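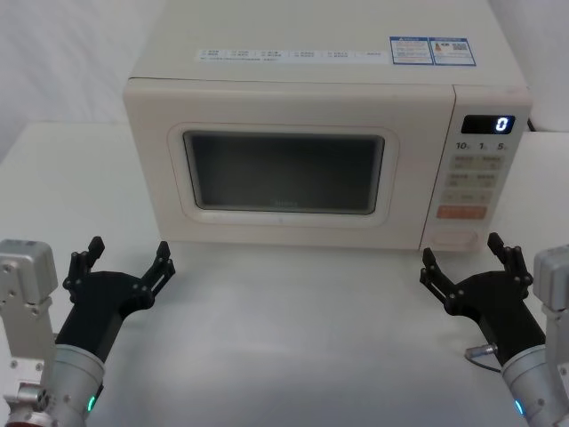

Labels, adhesive and printed panels are the parts of a kitchen appliance most often damaged by ordinary cleaning. Residents of the Prusenach units frequently report that instructions have become unreadable within a year of moving in, and replacement labels are seldom available from the supplier. Spray cleaner applied directly to a surface will creep under the edge of a sticker and lift it. On a cream-white microwave with a long printed strip and two small blue-bordered stickers on its flat top, the cleaner should be put on the cloth first, and the cloth drawn along the length of the strip instead of across it. Any label that carries a code or a block of fine print should be copied out or photographed while it is still legible, and the copy kept with the household papers.

The advice on this page applies to all kitchens in the Prusenach and Leria buildings. It was last revised on 10 Oct 2021 by Halima Mosoti, Housing Services, and replaces the sheet handed out in June.

Daily care of counters and tabletops

Wipe pale surfaces with warm water and a small amount of dish soap. Dry them with a second cloth. Tea, turmeric, beet juice and tomato paste will mark a white surface if left overnight. For a mark that has already set, spread a paste of baking soda and water over it, leave for 10 minutes, and rinse. Do not use scouring powder or steel wool, as the scratches will hold colour afterwards.

Hot pots must be set on a trivet or a folded towel. Heat damage to a counter is not considered normal wear and the cost of repair may be charged to the household.

Odours

Most kitchen odours come from the drain, the garbage pail or the cloth hanging over the tap. Dishcloths should be changed daily and washed at a hot setting. For the drain, pour in half a cup of baking soda followed by half a cup of plain white vinegar, wait until the fizzing stops, and flush with hot tap water. Vinegar must never be combined with bleach or with any product containing bleach.

To freshen a microwave, place 2 cups of water and several slices of lemon in a large microwave-safe bowl, with a wooden spoon standing in it. Heat until the window is steamed over, then leave the door closed for a few minutes before wiping down.

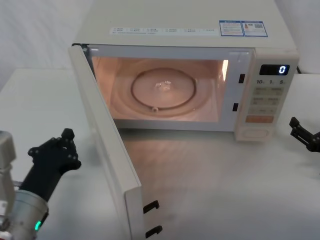
Take care when lifting the bowl out, as the water may still be close to boiling. Glass plates and trays should be left to cool before they are washed. Cold water on hot glass is a common cause of breakage. Once washed, the plate must be fully dried and seated properly, or it will rattle as it turns.

Refrigerators

Keep the refrigerator at 4 °C or colder. Raw meat belongs on the lowest shelf, in a container with a rim. Door seals collect crumbs and should be wiped with soapy water every second week. If a strip of paper closed in the door slides out without resistance, the seal is worn and a repair request should be filed.

In the Leria building, where the refrigerators are shared, food must be marked with a name and the day it was opened. Unmarked food is removed at the end of each month. Afia Nartey at the front office has spare tape and markers.

Range hoods and filters

Metal mesh filters may be soaked in a sink of hot water with dish soap and a spoonful of washing soda. Allow 2 hours for heavy grease. Filters must be completely dry before they are put back. Charcoal filters cannot be washed and are replaced on request.

Supplies

Each household is issued one bottle of dish soap, one box of baking soda and a set of cloths on arrival. Further supplies can be bought at the front office at cost. Cloths are 80 cents each.

Repairs

Households should not open the casing of any appliance or attempt electrical repairs. Unplug the appliance if it is safe to do so and contact Eustaquio Jaramillo in Maintenance, giving the unit number and the model as printed on the label. Requests left at the front office are collected each morning.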